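Padthorpe Table Clearing: data card

Version 2, released Jul 24, 2021
Maintained by Lizeth Inga and Csenge Szekeres, Vass group

Summary

Padthorpe is a set of 2000 short demonstrations of picking up and moving small household things on a table, made by people with hand-held grippers in home kitchens. It was put together to test one question: does a grasping policy trained on tidy lab tables get better on soft and shiny things when part of its training comes from real homes? The loader is part of the Rastent toolkit. The baseline policy is called Prutham and lives in its own repository.

What is in it

Each demonstration has a video from the gripper, the finger opening over time, the estimated path of the gripper and a one-line task label. Homes are numbered 1 to 8. Homes 1 to 5 are for training and the remaining three are held out. Please do not move homes between the splits, or your numbers will not compare with ours.

Task labels are written in plain words ("put the tissue next to the orange") and have not been cleaned up. Spelling varies. If you need fixed classes, use the labels_merged column, but note that it folds "napkin" and "tissue" together.

Method

The person doing the task holds the gripper and works at their own pace. We gave no rule on which side to grasp from. The gripper path is worked out afterwards from the video alone, and demonstrations where tracking was lost were dropped before release.

Prutham takes two frames and the current finger opening, and predicts a short run of gripper movements. We trained it once on lab data only and once on lab and home data mixed, with the same number of steps.

Result

The mixed policy did better than the lab-only policy in all the held-out homes. The gain was largest for tissues and cloths and small for fruit, where both policies were already fairly good. Clear bottles remain hard. Both policies tend to close too early on them, and adding home data changed this very little.

Known problems

Glare on plastic table covers upsets the path estimate, mostly as small jumps in height. Version 1 had the finger opening stored in the wrong unit for home 2. This was fixed in February and anyone still using the old files should download them again.

Faces have been blurred. Sound was never recorded.

Two views from a kitchen with a checked table cover:

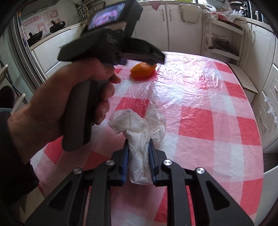
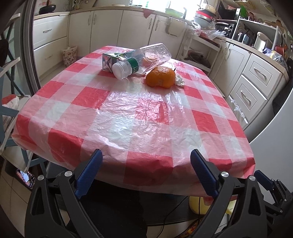 Can I train on the videos without the gripper paths?

You can, and the loader has a video_only setting for it. The baseline will not run that way, as it learns its movements from the paths, but the setting is useful for pretraining an image encoder. Keep to the same split of homes if you report results.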